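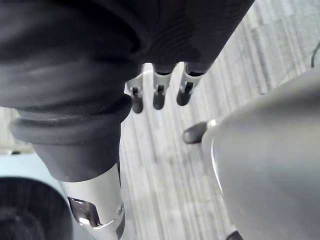
About Fodudby

We do laundry. Other people's, mostly, and we teach people to do their own as well. Fodudby started in July with a single machine and a borrowed ironing board, and we now look after 244 households, plus the short-let flats at Ramalho.

Who we are

Halima Wike runs the wash side. Joana Mendes does the home visits, the bedrooms, the folding, the phone when Halima's not quick enough. There are 12 of us altogether, most part time. No call centre. Ring and you get one of us, possibly with a sock in hand.

What we do

Wash, dry, fold, put away. That last bit is what people ring us for. Clean clothes sitting in a heap for a week, we see it everywhere and we've all done it at home.

Also: bed changes, towel swaps, airing, small mending (buttons, hems, not zips, sorry). Collections from the doorstep if you'd rather we didn't come in.

The wash

Front loaders, nearly always. 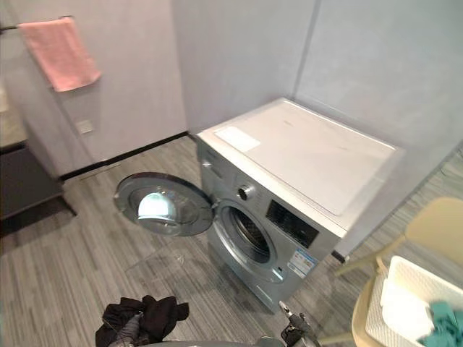

Door left open between loads so the drum can air, seal wiped round with a dry cloth, drawer pulled out and rinsed once a week. Pockets checked before anything goes in. Tissues are the enemy. Half loads are fine if it's only darks, we don't make you wait for a full one. Thirty degrees unless you tell us different.

Hand towels get washed on their own. Joana is firm on this.

Sorting

Every piece gets picked up and shaken out one at a time. Slow, yes. But you find the inside-out sleeves, the hair ties, the odd earring. Darks together, colours next, whites last, anything with a hand-wash lable goes to Halima and stays with her.

We use plain plastic bins and baskets, nothing fancy. Easy to rinse out, and they stack.
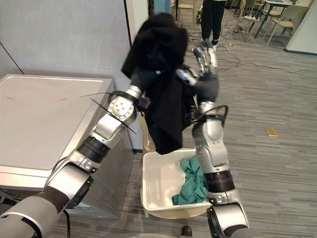 Putting away

Most homes we go to haven't got a utility room. So the bed is the folding table, and the basket goes on whatever's nearest. 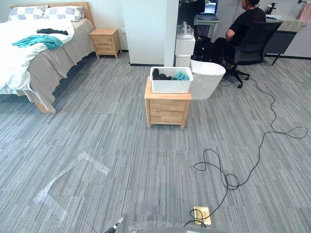 Bed made first, then clothes on top of the duvet, then folded, then into the drawers. Do it in that order and you won't be shifting a pile at eleven at night to get to your pillow. We fold to fit the drawer you've got. Small drawers, roll everything. Tops seperate from trousers. If you have a system, write it down and stick it inside the wardrobe, we'll follow it.

Bits and numbers

514 visits so far. 2,575 bags washed. Bookings through Werkora, same log-in as before. Bag tags come from Sterelier, please don't cut them off, they go back on the next bag.

Areas, prices and holiday closing are on the bookings page. Keys: hand them over in person please, not through the letterbox.

Page last updated 5 Nov 2024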